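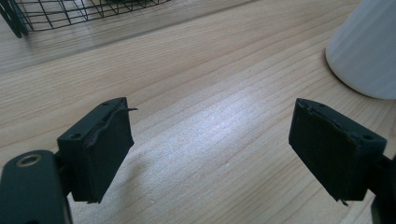 Looking After a Pale Wood Tabletop

A pale wood table shows everything. Coffee, ink, turmeric and the feet of a rusty baking pan all leave their mark, and light wood gives them nowhere to hide. It is also one of the easier surfaces to live with once you have a routine.

These tips cover bare, oiled and varnished tops. Work out which you have before doing anything else, as the wrong treatment can leave a patch that is harder to fix than the stain.

Find out what finish you have

Put a drop of water on the underside of the table and leave it for 4 minutes. If the drop sits up in a bead and wipes away clean, the top is varnished or lacquered. If it flattens a little and leaves a faint dark spot that dries out, the wood is probably oiled. If it soaks straight in, the wood is bare.

The underside is sometimes left unfinished when the top is varnished. If you get a surprising result, try again on the top near a corner.

Everyday wiping

Shake off crumbs or brush them into your hand first. Dry grit dragged under a damp cloth makes fine scratches, and on soft wood such as pine they add up.

Use a cotton cloth wrung out hard in warm water with a small squirt of dish soap. Wipe with the grain. Go over it again with a cloth rinsed in plain water, then dry with a towel. Do not let the table air dry, especially near the seams between boards.

Skip the green scouring pads, bleach sprays and anything labeled as a cream cleanser. Vinegar is fine on windows but dulls some finishes over time.

Look at it with the light low

Dull spots, sticky film and old cup rings are hard to see from straight above. Crouch until your eyes are a little higher than the table and look toward a window or lamp. Clean finish gives an even shine. Grease looks cloudy and scratches show as thin bright lines. Mark problem spots with a bit of painter's tape so you can find them again when you stand up.

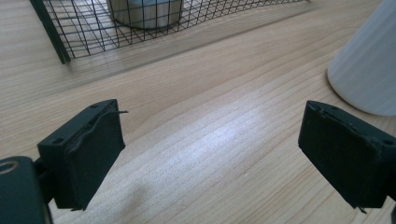

Photo: Geetha Pai

On a light top the reflection can wash out the grain completely in one place. Move to the other side of the table and look again before you decide that a pale patch is damage. A real white mark stays where it is when you move. A reflection follows you.

White rings

A white ring is moisture caught in the finish. Leave it alone overnight first, as a fresh one often fades without help.

If it is still there the next day, lay a dry cotton dish towel over it and press with a warm iron, no steam, for a few seconds at a time. Lift and check after every press. Stop when the ring has gone or when the finish feels tacky. Do not try this on shellac or wax, which soften quickly.

Usa Sangkhawat wrote in to say she uses a hair dryer on low and keeps it moving. It takes longer, but it is gentler on old varnish.

Dark rings and black spots

Dark marks are in the wood itself, under the finish. They usually come from water and iron together, often a wet can or a cast iron pot. Wiping will not shift them.

On bare wood, oxalic acid sold as wood bleach will usually lighten the mark. Wear gloves and eye protection, follow the package, and treat the whole board from end to end. A single bleached circle looks worse than the spot did. On a varnished top, the finish has to come off first.

Grease

For a fresh spill, blot with paper towel and cover the spot with cornstarch. Leave it for 60 minutes, brush it off and repeat if the powder has turned dark. Then wash as usual.

Old grease on an oiled table can be rubbed with a cloth dampened with mineral spirits. Open a window and keep away from the stove. Lay the used cloth flat outside to dry before you throw it out.

Small dents

Bare or oiled softwood dents easily and recovers fairly well. Put a few drops of water in the dent and let it soak in. Cover with a damp cloth and touch it with the tip of a hot iron until the cloth steams. The crushed fibers swell back up. Deep dents may need several rounds, and a cut across the grain will not close this way.

Let the spot dry until the next day, then sand lightly with 220 grit, following the grain. Where the grain curves, follow the curve as best you can with short strokes.

Re-oiling

An oiled table that gets daily use needs oil a couple of times a year. We do ours in November before the heating has been on long, and again in spring.

Wash the top and leave it overnight. Sand lightly if it feels rough. Wipe off all the dust, then rub in a thin coat of oil with a lint-free cloth. Wait 15 minutes and wipe off everything that has not soaked in. If you leave puddles they turn gummy, and you will be scraping them off with an old gift card.

Oil does darken pale wood a shade. Pao-chu Tsai wanted to keep hers as light as possible and used a hardwax oil with a little white pigment. She tested it on the bottom of a leaf first.

Cloths soaked in linseed oil can catch fire on their own if they are left in a heap. Spread them out flat outdoors until stiff, or put them in a metal can of water with a lid.

Things that help day to day

Stick felt pads under vases, lamps and fruit bowls. Check them now and then, as grit gets stuck in the felt.

Turn the table end for end twice a year if it stands by a window. Pale wood yellows in sunlight, and a runner left in one place all summer will leave its outline.

Put a cutting board or an old bath mat down before any repair job or craft project. Screws and metal parts scratch pine very easily.

Wipe the edges and the underside of the rim too. Sticky fingers go there first.

Next: getting candle wax out of a tablecloth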